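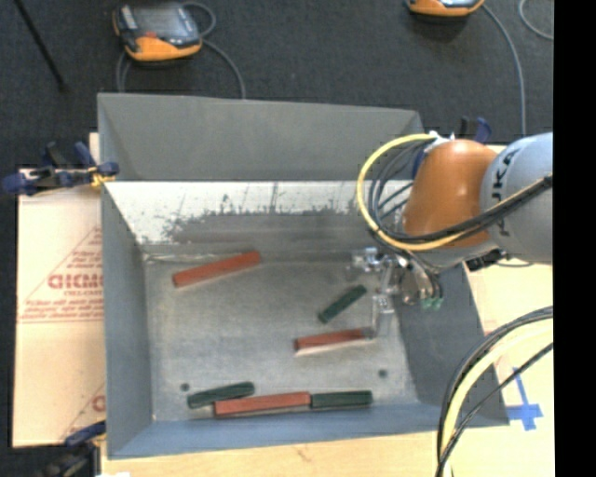 Rapport de projet – Rangement et état des surfaces : le bac métallique est-il un bon contenant pour de petites pièces ?

Zodwa Jacobs, avec la relecture d'Aparecida Rangel

1. Point de départ

Le sujet proposé en octobre partait d'une affirmation du catalogue Hendricks : un bac en métal à fond plat « facilite la reprise des pièces ». La phrase est reprise telle quelle dans deux fiches internes de l'atelier Pundale, sans mesure ni source. J'ai voulu savoir ce qu'elle valait pour des blocs en forme de barre, rouges et vert foncé, posés en vrac dans un bac gris ouvert sur le dessus.

2. Ce que le fond plat ne règle pas

Un fond plat n'impose aucune orientation. Les blocs prennent des angles différents : l'un reste seul et incliné près de la paroi arrière, d'autres se retrouvent presque parallèles à la paroi avant, collés les uns aux autres. Ce regroupement me paraît le vrai problème. Quand un bloc vert touche le bout d'un bloc rouge et prolonge sa ligne, on distingue bien deux pièces par la couleur, mais il n'y a plus d'espace pour saisir l'extrémité. Avec des pièces d'une seule teinte, je doute qu'on repère la jonction aussi vite.

Le catalogue ne parle pas non plus des parois. Un bloc couché contre le métal n'est accessible que d'un côté. J'ai essayé à la main, les yeux sur un chronomètre, et mes 20 reprises ne suffisent pas à établir une moyenne sérieuse. Je ne donne donc pas de chiffre.

3. L'usure

La fiche Clirari annonce un bac « sans trace » après 2 000 cycles. Je n'ai pas pu vérifier ce nombre, et je ne vois pas comment le fabricant définit un cycle. Sur notre bac, le fond brossé porte de légères rayures, la jonction avec la paroi arrière est usée et cette paroi montre des éraflures sombres et de fines traînées verticales. Rien ne prouve que les blocs en soient la cause : l'historique du bac n'a pas été tenu.

Il y a aussi deux petites taches rondes et sombres sur le fond. Aparecida y voyait des points de fixation, moi de la saleté. La question reste ouverte.

4. Variante envisagée

Un tapis Pokutlow découpé aux dimensions du fond limiterait peut-être le glissement. Il masquerait aussi les rayures, et je soupçonne que c'est là une bonne part de son succès auprès des ateliers. À tester avec et sans tapis, mêmes blocs, même bac, en notant à chaque essai les pièces qui touchent une paroi.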